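Local Government and the Press: notes for session 4
Who turns up when the council gives something away

Right, these are the notes I promised, tidied up a bit from what I scribbled before the lecture (and with the bits I forgot to say put back in). Bring them to the seminar, because I'm going to ask you to argue with them.

We started with the giveaway event. You all know the type: a car park, a trestle table, a councillor in a good coat handing a blanket or a bag of groceries to someone while a local reporter looks on. Our case was the Tromska winter coat day, held in November by the borough council together with Droltex, the clothing firm on the ring road. The press release went to 19 outlets. The story that came out in most of them was the press release, more or less word for word, with the paragraphs swapped round!

I don't want you to be too snooty about that. A reporter on a small paper may have four stories to file by teatime, and a release with a time, a place and a usable quote is a gift. But I do want you to notice what a release does well and what it leaves out.

What it does well: who, where, when, and how to get there. The Tromska release even gave the bus numbers. Full marks.

What it leaves out is nearly always money. Who paid for the coats? The release said the council was "proud to provide" them, and you had to go to the meeting papers to find that Droltex gave the stock and the council paid for the hall, the van and 45 hours of staff time. The cost to the council was 3215 in total, and that figure was sitting in an appendix for anyone who fancied opening it. One paper did. Their piece ran on page seven, below an advert for conservatories, and I still think it was the best thing written about the whole event. 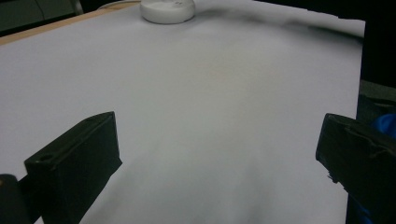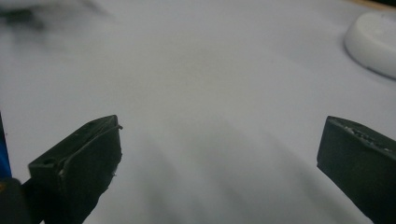

Then there's the question of the message that rides along with the gift. Officials hardly ever just hand things over. They'll mention flu jabs, or voter registration, or the consultation on bin collections, and quite often that's a perfectly decent thing to do, as you've got a crowd of people who don't normally come to the town hall. Where it gets sticky is the run-up to an election. In Tromska the leader of the council spoke for six minutes and used three of them on the Varnov estate regeneration, which was going to a vote the following week. Is that information or is it campaigning? We had a good split in the room on this and I'd like to hear more from the people at the back who were muttering.

My own view, for what it's worth: look at whether the speaker says "the council" or "we", and then at who gets thanked. It's a rough test but it has served me well.

A word on numbers, too. The council said 75 families were helped. Somebody asked me how they knew, and it's a lovely question. There was a sign-in sheet at the door, one line per household, so in this instance there was a piece of paper behind the claim. Very often there isn't, and "hundreds attended" means a press officer glanced round and felt cheerful. Always ask what was counted and who did it.

For the seminar, please read the Tanner chapter on councils and local papers (the whole thing, not only the summary box) and find one giveaway story from your own area. Any year will do. Mark up which sentences you think came from a release and which ones a reporter had to go and get. Two colours of highlighter is plenty. Then look for the meeting papers. If you can't find them, write down where you looked, as that counts as a finding and I'll treat it as one.

Short essays are still due at the end of the month, on paper, in the tray outside my office. If the tray's full, slide them under the door.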